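Small whiteboard keeps sliding when laid flat
Home Workshop Forum > Boards, Signs and Labels

mensah_bench
May 8, 2023
I have a small framed whiteboard that gets used flat on a table for play-shop price lists. The top is smooth and the board creeps when you write on it. Two options so far: rubber dots on all corners, or clips along the near edge only. The table is 70 cm deep, so there is space behind for the stock. Has anyone compared them?

Pornotis
Clips. Mine are small black stand clips, two of them, near edge only. Vegetables go behind the board in a tray.

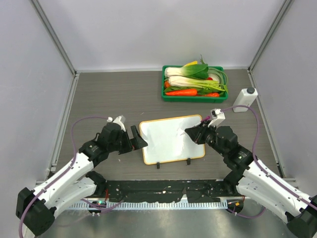
Whiteboard on the two clips, green tray and bottle behind.

The toy vegetables stay in the tray when the board is in use. Bok choy on top, carrots along the bottom.

vosus_4
Disagree on the clips. A board held at one edge only will rock when you press on the far side. Four rubber dots, 2 mm thick, one per corner. Degrease the frame first or they peel.

Pornotis
It rocks if you lean on it. For writing "carrots" and a price I don't lean on it. Dots also collect grit, and then they mark the table.

vosus_4
Wipe the dots.

Bình Đàm
Check the frame before choosing. A thin frame gives a clip very little to hold, and a thick one may not fit the jaw at all. I had a set from Jalus that would not open far enough and sent them back in September.

Separate point: I would move the bottle. Anything tall next to the tray gets knocked over by whoever reaches for the greens.

Pornotis
The bottle is plastic with a cap on. I'm leaving it there.

mensah_bench
Measured the frame and the clips should fit. I'll try them first and add dots at the far corners if it rocks. Does anyone use both?

vosus_4
Both works. Match the heights or the board will sit crooked.

Thread views: 2,429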